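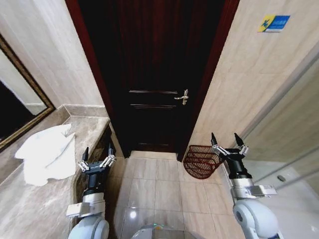
About Dretcombe House

Dretcombe House is a residential hotel of 26 rooms, operated by the Lirkby Hospitality Company. It was founded to provide comfortable accommodation for guests who stay for weeks or months at a time, including visiting teachers, families between homes, and patients attending the nearby clinic.

Our Bathrooms

Guests who write to us after a stay mention the bathrooms more often than any other part of the house. They are narrow rooms, in keeping with the plan of the building, and the management has chosen to preserve their character: beige marble on the walls, a long marble vanity with a rounded front edge, a mirror in an ornate gold frame, and a dark wooden door with a lever handle.

Stone of this kind requires regular attention. Countertops are wiped with a soft cloth and a neutral soap, and are then dried by hand. Vinegar, lemon and scouring powders are not permitted in the building. Mirror frames are dusted with a dry brush only, and glass cleaner is applied to the cloth and never directly to the mirror. Doors are polished twice a year, in January and July.

Housekeeping and Linen

The housekeeping department is directed by Nicanor Beltrán, who joined the house as a room attendant and has led the department for nine years. Each attendant is trained for four weeks before being assigned a floor.

Bath linen is changed daily on request and otherwise every third day. Towels left on the vanity or on the floor are collected for washing; towels hung on the rail are left in place. In an ordinary week our laundry handles 1,056 pieces, all of them washed on the premises. Bath towels are white and made of 100 percent cotton. Those no longer fit for guest use are cut down and kept as cleaning cloths — a practice that dates from the first years of the house.

The Building

The property stands on Takagi Street, opposite the Muko Gardens. It was built as a private residence and converted in two stages. The dining room seats 48 and may be reserved by outside parties. The garden terrace is suitable for receptions of up to 200 persons and is available from May through September.

Stays and Inquiries

The minimum stay is seven nights. Prospective guests are welcome to view a room before booking, between 10:00 a.m. and 4:00 p.m., by arrangement with the front desk. Requests concerning step-free access, additional linen or fragrance-free cleaning should be made at the time of reservation. Written inquiries are answered within two working days.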